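2023-11-08
Oana Ursu
1 min read

Second go at the hide glue, and I'm still not convinced by the recipe Tamara brought back from Zurthorpe. It says 12 hours' soaking. I gave one jar 12 and the other 3, same water, same granules, and could not tell them apart once warmed.

Test joints in offcut beech, clamped overnight. Best one let go at 605 newtons, worst at 484, and both came from the same jar, so I don't see how anyone can claim the soak matters. Chrysanthi thinks the long soak gives a smoother brush-out. Maybe. She knew which jar was which when she said so.

The Drollari thermometer reads high again – checked against the old Oprea one. That puts the October batch in doubt too, and I'd want those joints redone before we quote them to people.

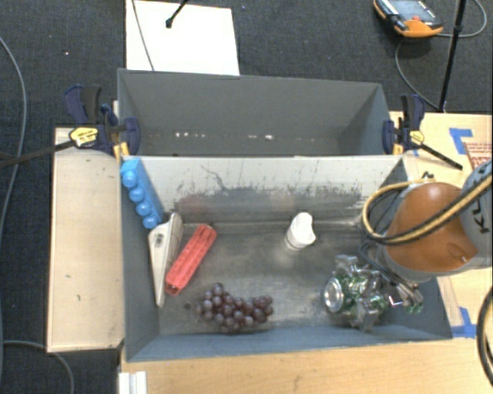 Trundska Workshop, Bookbinding and Repair Group

Ruxandra wants vinegar in the next lot to slow the set. I've read that and I've read the opposite. Will try one jar with, one without, labels hidden until the clamps are off. Need more beech.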